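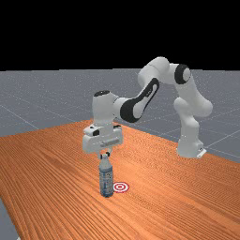

Before You Let the Arm Near the Good Table

June 9, 2018
By Qusai Sayegh

I keep a bench arm in a workshop in Wultdale, and it has spilled more water than my kids ever did. These are the house rules. Most began as puddles.

Rehearse in the simulator first. Simulated water doesn't warp simulated wood, and you can drop a bottle 200 times without going for a towel. When the pick and place looks dull on screen, move to the bench.

Mark the spot. Use a bullseye or a cross of tape, whatever you like, but put it where the bottle should end up. "Over there somewhere" is how you lose a coffee mug.

Grip at the neck, cap on tight. Squeeze a soft bottle around the belly and you've built a water pistol.

Carry low. An inch of air over the tabletop is plenty once the path is clear. The arm will happily lift higher – it has no floor to mop.

Lower, touch, pause, open. In that order. I give it 2 seconds before the fingers let go. My first program skipped the pause and the bottle went for a walk.

Keep your own hands out of reach while it moves. That means the whole reach, elbow included. People watch the gripper and get bumped by the other end. Put the stop button where you can slap it without leaning across the table.

Run slow after any change. I use 40 percent speed for the first pass, even if all I changed was one number. Especially then.

Write down what you changed. A pencil and a cheap notebook will do. My entry for run 176 says "fixed it," and I'd love to know what I meant.

Comments

Toprak: Does the cap rule hold for glass? I'd be nervous.

Qusai Sayegh: Start with plastic. Stay with plastic. My glass stays in the cupboard.

cisville_shop: We wait longer than you do before opening the fingers. Tall bottles wobble.

Platell: Slapped the stop button with my elbow reaching for a sandwich. Works great.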